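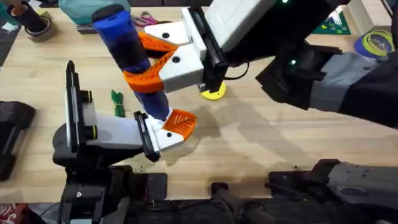
Modo Wellness package, Komarbridge: 3 nights, half board, booked direct in April. The room was quiet, with a firm bed and weak water pressure after 8 p.m.

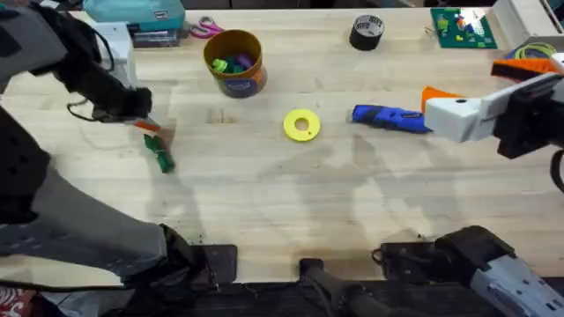

Wooden tabletop with an arm at either side.
The thermal pool is open to guests for 2 hours each morning — too short.

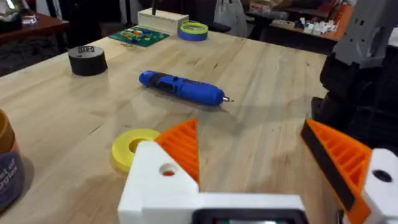 Transfers run by Jemal leave every 20 minutes and kept to the timetable.
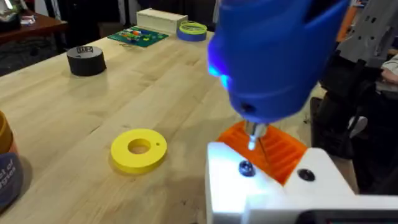
Towels cost extra. Rating: 3 out of 5.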